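The house on Stitley Road had sold, and I had until Monday to clear the playroom. I put the wire basket on the green cloth and left the three boxes beside it.
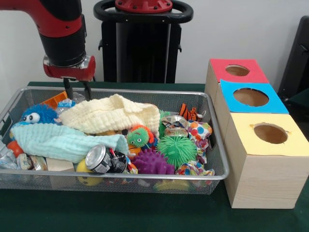 The basket and the boxes.

My sister wanted one box for toys, one for cloths and one for trash. I said the blue puffer with the googly eyes was trash. She said it was hers, and we argued about it on the phone for 14 minutes.

"Keep the tiger too," she said. "It has stripes. You can't throw out stripes."

I told her I would think about it and hung up.
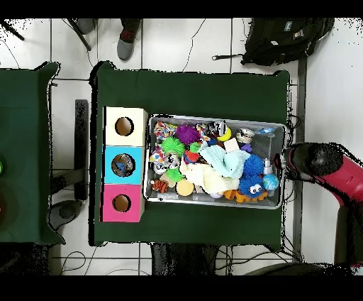
Nolura, February

The new apartment has 2 closets and no playroom. The puffer sits on the windowsill over the sink. My sister calls on weekends and asks how it is doing, and I tell her it is fine. I haven't told her yet that I kept the tiger.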